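Home Datasets Tools Issues Changelog Contact

# Sirneck Tabletop (simulated) – data card, with notes on the wrist contact fault

4 min read

Maintainers: Fidelina Ospina, Gebhard Thaler
Fault reports: Eoin Heffernan

## Contents

Sirneck Tabletop is a set of 3,000 simulated manipulation episodes with wrist-side views, joint positions, commanded velocities and contact forces. Episodes were generated with the Lachance scene builder and stored in the usual episode folders. Read the fault section before you train on contact forces.

## What went wrong

In March, Eoin was plotting contact forces for a grasping baseline and found episodes where the force on the hand spiked before any approach had started. The arm was holding position and the controller was commanding zero velocity. The logged force still jumped to the clipping limit for up to 18 steps, then fell back.

We checked every episode with a script. 102 of them have the spike. None of them ends in a crash or an error code, so the nightly check passed them all as good.

The cause was a mismatch between two copies of the hand model. The visual mesh had been updated and the collision mesh had not. In the old collision mesh, the bars on the right side of the hand overlap the wrist housing by a small amount. The solver normally ignores contacts inside the hand, but that exclusion list is keyed by part name, and 4 names changed with the update. The solver then treated the parts as separate bodies and pushed them apart.

The rendered views give no sign of the fault. Only the visual mesh is drawn, and it is the correct one.

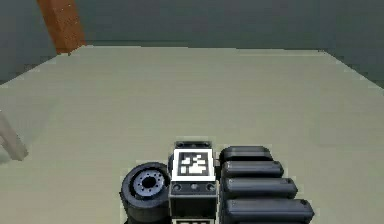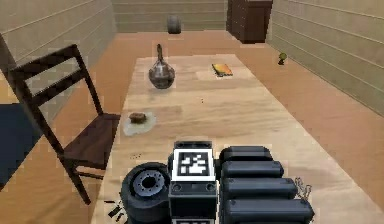
Simulated views with the marked wrist housing and the stacked bars at the bottom; room furniture appears in the second only.

## What is affected

- `contact_force`: wrong during the spike, usable elsewhere in the episode
- `joint_pos`: small drift during the spike, below the noise we add on purpose
- `commanded_vel`: not affected
- rendered views: not affected

The bad episodes are listed in `excluded.txt`. They are still in the download – removing them would have shifted the episode numbers people already cite.

## Safety note

Do not use the affected force traces to set a stop threshold on a real arm. Hubert Lehner tried this on the Buststead bench before the fault was known. The fitted threshold came out far too high, and the arm kept pressing on a foam block until he hit the stop button. No one was hurt. Any threshold fitted on the earlier release should be thrown out and fitted again.

## Fix

The collision mesh is now built from the visual mesh at export time. The exclusion list uses part IDs. The nightly check also fails any episode with a nonzero contact force while the arm is holding position clear of every object.

## Open items

- Rerun the excluded episodes with the same seeds (Gebhard)
- Check whether the Grorex hand has the same naming problem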